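Clearance records and the November backlog

The oversight office finally released its count of suspended security clearances: 3083 open cases, 768 of them older than a year. Sabina Talukder went through the tables and found 32 entries with no stated grounds – the rules require one.
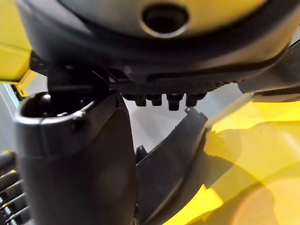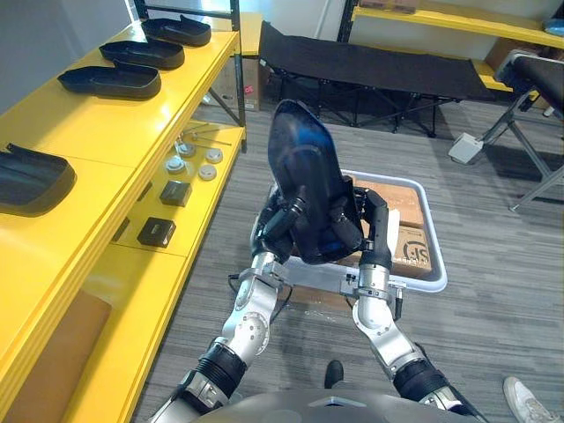
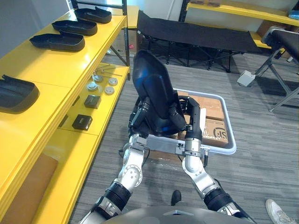 Who can reopen a suspended case?

The agency that suspended it, or an appeals panel of five members if the holder files in writing. Volker Böttcher has posted the filing form. I will go through the 32 entries next.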